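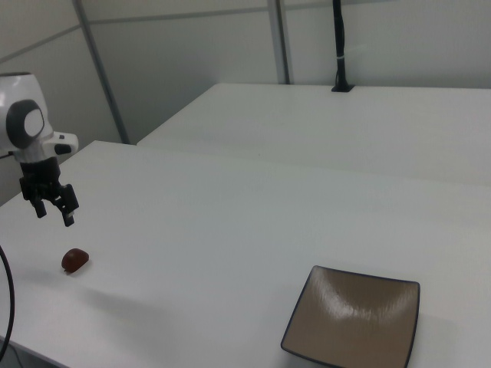
9 Apr 2023

What a day at Jevero! I got there early with a thermos and the new finger pads in my jacket pocket, and I don't think I sat down until I noticed how hungry I was. Ông is moving better than it ever has. I want to get all this down before I sleep, partly for the fun of it and partly so I don't have to work out the gripper numbers again next time.

(We still call the arm Ông, by the way. Mogens thinks a robot should have a name with a hat on it, and I've stopped arguing.)

Fingers first

The gripper problem from last time was mine. I'd had the open position set so wide that the fingers hit their stop and the motor kept pushing, and then the controller got upset and shut everything down. So the first hour was nothing but open, close, open, close, with my ear practically on the thing. I ended up with 3,820 for fully open. At that number it swings out, goes quiet and stays there, which is such a nice sound, or lack of one! Closed is 1,000. I could go lower for paper or foil, but I want some give left in the pads for now.

I also put in the delay Mogens suggested: after the gripper gets its command, the program waits before it lets the arm lift. I'd been so pleased with how quick everything was that I never saw the arm was already leaving while the fingers were still on their way. Obvious once he said it. I wrote WAIT FOR THE FINGERS on a strip of tape and stuck it to the laptop lid.

Getting it over the target

For most of the afternoon I worked with one small target on the white table, the shiny reddish-brown one. It's a mean choice, being round and glossy, and I love it. A block would let me get away with being sloppy, but anything round wants to squirt out if the pads meet it even slightly off center. If I can get this one I'll feel good about the whole list.

Mogens Riis came by with his folding ruler and stayed far longer than he meant to. We did the offset together. The Arnow script thinks it knows where the fingertips are, but it was still using the length of my old set, so every position came out a bit wrong, and worse the farther the arm reached. We'd send it to a point, stop it high, look, type in a correction and send it again. He called out which way to go, I typed, and twice I got left and right mixed up because we were standing on opposite sides of the table. There was a lot of laughing and one spilled coffee (floor, luckily).

The fingers point straight down now, and they keep pointing straight down as the wrist travels, which they did NOT do last month. I made it cross the table three more times than I needed to, just to watch. With the gripper shut, you can use the tips as a pointer and judge how far off you are from the target, and that turned out to be much easier than trying to guess the middle of two open fingers. Why didn't I try it sooner? Still too far over, as you can tell when you crouch down and look along the table, but it's an offset I can fix with typing, and I didn't need to touch a screw.

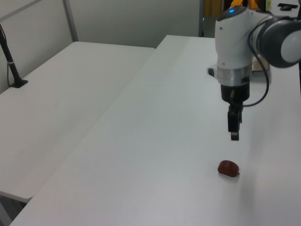 Cables, and a small grumble

The cable by the wrist needs attention. I gave it a generous loop so it wouldn't pull when the last joint turns, and I think I was too generous. It wants to be long enough for the full turn and short enough that it can't catch on anything. I've ordered a bag of the soft Gundix straps. Zip ties would be free (there's a drawer full), but they bite into the jacket and I always cut them too short to reuse.

The grumble is the speed setting. I had it at 3,000 in the script, and the Arnow panel quietly put it back to its own default every time I reconnected. So half of my careful slow moves weren't slow. Now I set it again at the top of the program, every single run, and I print it to the screen so I can see it.

For next time

Type in the last of the offset before doing anything else, and save it in both files.
Straps on, then turn the wrist all the way each way by hand.
Come down over the target at half speed, stop just above it, check from 2 sides.
Then try for a real pick, and set it down on the plate.
Give Mogens his ruler back. It's in my bag, I just found it.

My knees are sore from all the crouching and I can't wait to go back.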